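Home Visits Notes Archive Contact

Filed under: Lab visits, Robotics

Open afternoon at the Tijani lab, 23 April 2024

The Tijani lab is on the second floor of the old Colisska building, up a flight of stairs and past the bike racks. I signed in at a desk, got a sticker, and was sent down the hall to the room where the Sisine project works. The group studies how well a two-armed robot can be trained in simulation before it is given any time on the real table. I had read their short report in November and wanted to see the method up close.

There was less hardware in the room than I expected. Most of the work was on monitors. The task set they call Banar has 14 tabletop jobs in it, all of them small pick and place problems with everyday objects. A person drives the simulated arms through a job, the run is saved, and a policy is trained on the saved runs. They have 3,000 of these for the whole set.

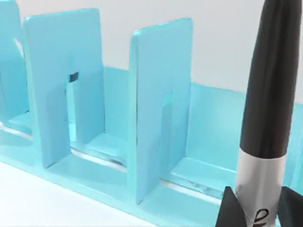 Marker in the gripper, beside the slotted rack. Simulator view.

The marker job took up a good part of the talk. A thin upright object is harder than it sounds, as a small error in the grip turns into a large error at the far end. The presenter said early policies would reach the marker without trouble and then lose it on the way over. Their fix was to change how the runs were picked. Any run where the operator paused for a long time got dropped, and the ones left were cut so that each started closer to the grasp. Nothing in the network itself was changed. On the job that had given them the most trouble, success went from 20 percent to 90.

Somebody asked if the trimmed data made the policy worse at recovering from a bad start. The answer was yes, a little, and they are still working on it. I was glad to hear that said plainly.

We then moved to a second bench, where they talked about camera views. Each policy sees the table from more than one angle, and the team has been testing which views it needs.

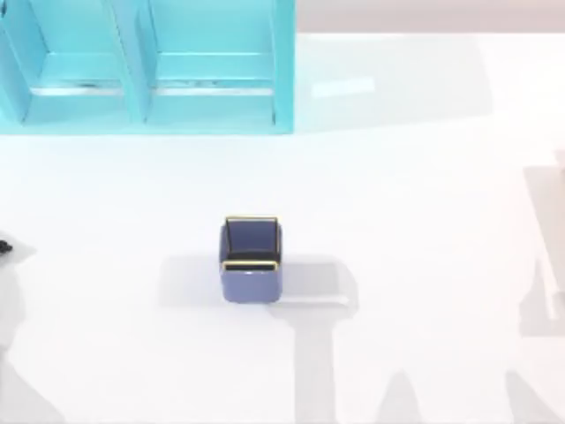 View selection was the part I had the most questions about. A close view tells the policy a lot about the grip and very little about where anything else is. A high view does the reverse. With the little square container out in the open and the shelf unit well away from it, the high view gives the distance between the two at once. Shadows matter too – the arms throw big soft gray ones over the white tabletop, even when hardly any of the arm itself is in view. The group trains with the lights moved from run to run so the policy doesn't lean on them.

I asked how much of this carries over to the real arms. They have only tried a few of the jobs that way and did not want to give a number yet. A longer report is planned.

The whole visit took two hours, with coffee in the hallway afterward. Parking behind the building is free for visitors, but the lot is small and the entrance is easy to miss coming from the north.

Related visits
Colisska building: the print shop on the ground floor
Notes from a gripper workshop
Two days at a packaging fair
Reading list: learning from demonstrations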